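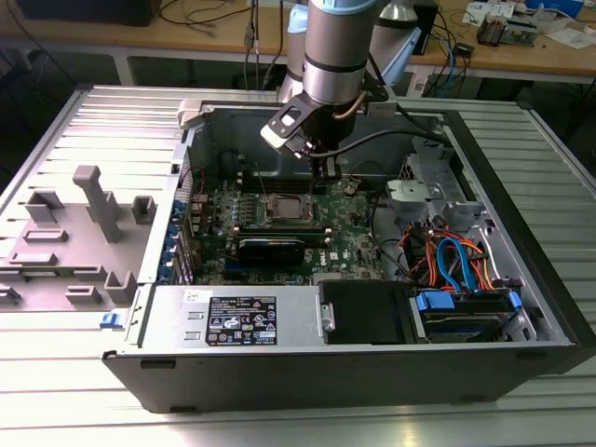

Poltard build – gallery

Updated July 6, 2023. Pictures from the shared workshop at Rondthorpe, arm over the old Dell again. Long text is still on the Flinness log, this page is just pics and short notes. Captions typed fast, sorry.

What it's for: memory sticks in and out of a scrap desktop, no hands. Started in May. The arm is the easy part. Fingers are the hard part, and the holders, and the cables.

Notes on the first one

Fingers down by the memory slots. Slim ones, the fat pair kept bumping the latches. Tower goes on its side, side panel off, and it has to go back to the same spot on the slats every time or all the taught points are junk.

Cable loop off the gripper is long on purpose. Shorter loop pulled on the wrist at full reach. Longer loop snags on the case. Pick one I guess.

Before the next one – stuff that changed since May

Approach speed way down for the last 40 mm. Slow and boring but the stick quits rocking.

Holders reprinted, 2 versions. First version gripped the stick too tight and the arm lifted the whole plate of them. Opened up the slots a bit, added a chamfer, much better.

Control box is an Ackermann, bought used. Manual is a scan of a scan. Page with the input wiring is the one you cant read, of course.

Spare sticks: 8, all pulled from dead office machines. Dont use good ones for this.

Second one, same tower

Green memory stick waiting in the gray printed holders on the left, fingers at the upper bank of slots. Little camera module on the wrist, tilted down. The square processor is sitting there with no cooler on it. Drive cables left in becuase I want the clutter, a clean empty case is too easy.
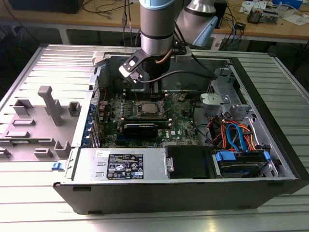

Does the arm open the slot latches by itself?

One side only so far. It pushes the latch down with a closed fingertip, then I do the other one by hand. Doing both needs a better angle on the wrist and I havent sat down to teach it yet.

To do

Second latch. Tie down the cable behind the wrist. Label the holders so they stop getting swapped. Log the insert force somewhere that isnt a sticky note. Target is 2,000 cycles on one set of fingertips before I print new ones – nowhere near that yet.

More pics when the new tips are on.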